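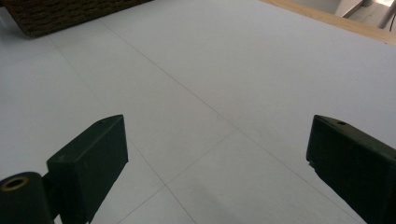
Dadden Opens Entries for Its First Indoor Rowing Marathon, Against Some Advice

Home Races Training Clubs Press Contact

April | By the Dadden press desk
3 min read

Dadden, the endurance club that has spent eight winters persuading runners to try other forms of discomfort, has opened entries for the Jultus Row, a full marathon on the rowing machine. Competitors will cover 42,195 meters and finish exactly where they started.

The race will be held in the main hall at Cotell, starting at 7 a.m. There are 30 machines and four waves, so the field is small. Each entrant gets a numbered machine, a chair for spare towels and one supporter's pass. Supporters may shout. They may not touch the damper lever.

"People ask me what the course is like," said race director Samer Chidiac. "I tell them it's flat. Then they ask about the view, and I tell them it depends which machine they get. Number 12 faces the vending area, and I've already had two requests for it."

The club tested the format last winter with an in-house trial over the half distance. Finishers described it as "long," "very long" and, in one case, "a good way to catch up on podcasts." Dadden took this as a green light.

Entrants who have never rowed farther than 10,000 meters are asked to follow the 16-week plan written by head coach Heiðrún Juhl. It has four rowing sessions a week, one strength session and two days off. The longest row is 32,000 meters and comes three weeks before the race. Juhl has also put in a technique block at the start, which she expects most people to skip.

"Everybody wants to pull hard with their arms," Juhl said. "It works for six minutes. After that you have a couple of hours to think about your legs and why you didn't use them."

To start the plan, you should be able to row for 30 minutes without stopping and sit on a hard seat for longer than that. Padding is allowed on race day, up to a thickness of one inch. The rules on padding run to a page and a half and were the subject of the longest meeting in club history.

The winner of each division will receive the Sveinbjörnsson Oar, a full-size wooden oar that is no use at all on a rowing machine and hard to get into a compact car. Finishers will receive a medal and a banana. Anyone still rowing after five and a half hours will be asked, politely, to stop.

Dadden has 982 members, of whom 509 said in a club survey that they would "consider" taking part. The club is familiar with that word and has not ordered extra machines.

Entries are open to non-members age 18 and over. Wave requests will be handled in the order they arrive - machine requests too, including for number 12. Entry forms and the training plan are available from the Dadden office.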